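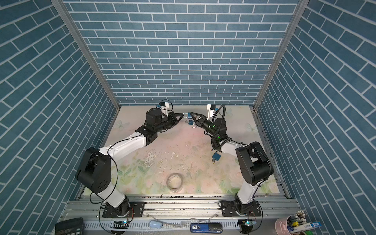

Padlock handover, left arm holding, right arm coming in. Brick panels, rose-print surface.

Wednesday, May

Back on the padlocks after a long stretch of tape work, and I have to say I missed them! Vlasta put the question to me over lunch and I have been chewing on it ever since: is the handover bad because the arms don't know where the lock is, or because the second gripper commits too early? I had always blamed the first. After this morning I lean toward the second, and I owe her a coffee.

The method, for Radek and anyone else picking this up. We took the policy trained on all 2,572 demonstrations and changed only one thing, the length of the action chunk. The old setting was 67 steps before the policy looks again. The new one is 20. Same weights otherwise, same objects, same brick panels and flowered surface, with the second lock and the keys left out on the table as clutter, plus the roll of tape up front. The instruction is the plain one, pass the padlock from left to right.

With the long chunk you can almost hear the right arm make up its mind. It starts its approach while the left wrist is still settling, and if the lock swings a little in the left jaws the right gripper closes on the place where the lock used to be. With the short chunk it comes in more slowly and makes several small corrections on the last bit of the way — a bit fussy to watch, like somebody parking a borrowed car, but the jaws end up on the body of the lock far more often. I didn't keep a proper score because I kept stopping to fix my logging, so please don't quote me on a rate yet. Ayane will run the scored set with the evaluation script so that my enthusiasm stays out of it.

Two things got worse. The motion is jerky at every chunk boundary, enough that I felt it through the bench with my hand on the rail. And the left arm now sometimes lets go before the right one has a real grip, which I never saw with the long chunk. My guess is that the release is a habit learned as one long movement, and we are now cutting it in half. Silvia suggested blending overlapping chunks with a weight that falls off with age, and she has code for it from the Tiroline project that she thinks will drop straight in (we'll see).

Inference takes a good deal more of the machine now that we query it so often. Hertta wants the wrist camera images shrunk before they reach the network. I'd like to try the blending first, on its own, or we won't know which change did what.

To do:
Ask Silvia for the blending code.
Fix the timestamps in my log, the right arm is lagging the left by one line.
Save checkpoint 800 before the cleanup job gets to it.
Try a chunk between the two settings, if Ayane has time left on the rig.
Sweep the screws out of the front rail.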